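Table clearing

Table clearing is the removal of loose articles from a flat surface and their return to storage, either singly or grouped. It is distinguished from table cleaning, in which the surface itself is washed or wiped, though the two are commonly done in succession.

Articles met with in clearing fall into rigid and soft kinds. Bowls, dustpans and lidded pots are rigid and keep their shape when lifted. Cloths are soft; a cloth held at one point hangs in folds, and its lower edge must be carried above the rim of any bin it passes.

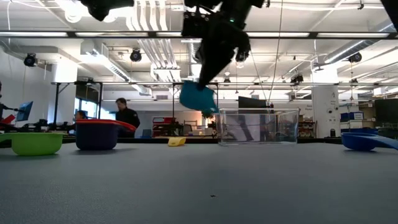
Open-topped rectangular bins are preferred for mixed articles. Clear plastic allows the contents to be checked from the side, but the rim can be hard to make out against a pale background.

Handled vessels present a separate difficulty. A cup with a flat tab handle may come to rest on its side, and is then taken either by the tab or by the edge of the opening. McAlister treats the two grips as equivalent; Ngata prefers the edge, the tab being left free for setting down.
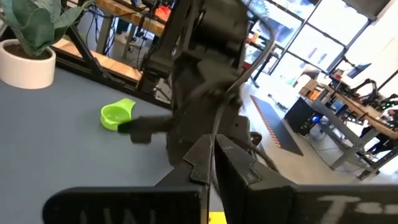
Stacking reduces the area occupied. In the Gurneck order the deepest bowl is placed first and flatter pieces are laid over it — an arrangement that is quick to make but overhangs where the upper pieces are wider than the bowl.
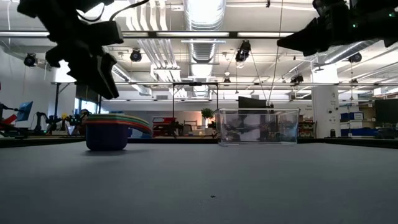
Overhanging stacks are moved with support from beneath. Crumbs and other small debris are left until the larger articles have been dealt with, then swept into a dustpan.

See also: Nesting (tableware); Dustpan; Storage bin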